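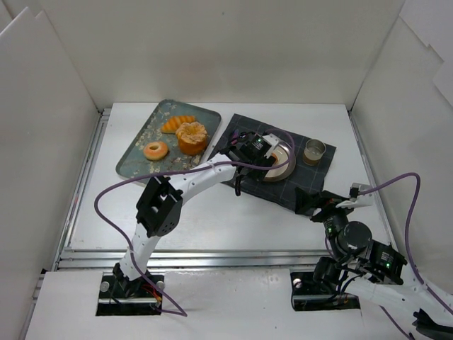

Home | Modules | Handouts | Assignments | Contact

Module 7: Cover Letters and Supporting Statements
Instructor: Kendra Hiebert

7.1 Purpose of the letter

A cover letter connects the applicant's record to one specific vacancy. The resume lists positions, dates and qualifications. The letter selects from that list and states how each selected item meets a requirement in the job posting. Material with no link to the posting should be left out.

7.2 Length and layout

The maximum for this course is one page. Body text should run to no more than 600 words. Use the same typeface and margins as the resume. Align text left, single spaced, with one blank line between paragraphs. Do not indent.

Order of parts:
- Sender's name and contact details
- Name and title of the recipient, if known
- Salutation
- Opening paragraph: job title, reference number, where the posting was seen
- Two evidence paragraphs
- Closing paragraph: availability and contact
- Sign-off and typed name

7.3 Evidence paragraphs

Each evidence paragraph covers one requirement. State the requirement in the employer's terms, then the task performed, then the result. Results should be measurable where records exist. Where they do not, name the output (a report, a schedule, a trained team) and who used it.

Weak: "I have excellent organizational skills and work well under pressure."

Acceptable: "At Burnidov I scheduled deliveries for two warehouses and wrote the handover sheet used by the night shift."

The weak version could be sent to any employer. The acceptable version can be checked with a reference.

7.4 Supporting statements

Some employers, mainly public bodies and colleges, ask for a supporting statement in place of a letter. The statement follows the person specification point by point. Use the numbering in the specification as subheadings. Essential criteria come first. A criterion with no answer is normally scored zero, so a short answer is preferable to a gap.

7.5 Exercise

Read the Flaria and Jullance postings in the course pack. Choose one. Mark every requirement as essential or desirable, then draft the two evidence paragraphs only. Bring a printed copy to the January workshop. Drafts that include an opening or closing paragraph will be returned unmarked.

Reading: Diệp, chapter 2.

This site uses cookies to remember your login and display settings. Accept | Manage preferences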